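Small things on the bench: pictures from the Latville repair room
Page put together by Chih-ming Kong, 10th January

We opened the repair room in April, in the back half of the old Oksanen shop, and since then many people have asked me what we do there all day. Mostly we take things apart and we try to remember how they went together. I am not a professional photographer and English is my third language, so please be patient with both.

The gallery is about parts. A whole kettle or a whole lamp is something everybody knows, but when you have only a part of it in front of you, it becomes quite strange, and I like this very much. I choose pictures where the shape is interesting, also when I am not able to tell you which machine the part belongs to. Our shelf has 99 labelled boxes and still the best pieces are always in the box with no label. 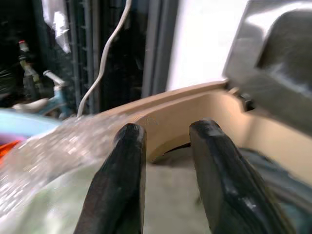 The colour of old household plastic is a subject I could write too much about. My mother called it "the colour of weak tea". When Stosura, the small shop across the road, closed its doors, they gave us almost 500 spare parts, and so many of them had this same colour that we had to sort them by shape. It took us three evenings and a lot of biscuits. Some rims we could match with a lid, others are still waiting.

About cleaning I get the most letters, so I will answer it in this place. For plastic I use warm water, a drop of washing-up liquid and a soft cloth. I do not use the green side of the sponge, I did it once on a lid which belonged to my neighbour and she still mentions it. For shiny metal, a dry cotton cloth is enough if you do it often. Fingerprints come back after five minutes in any case.

If you bring us something, please bring also the small screws, even when you think they are from another thing. Put them in an envelope and write on it what they came out of. A part without its screws can stay with us for months. Please take the plug out and empty the water at home, our sink is very small.

The next pages of the gallery will show handles and knobs. I also want to make one for springs, but they are difficult to photograph and they jump away. The old pages are kept under the name Rerkance, which was the name of our first newsletter, and you can find the link at the bottom of the start page.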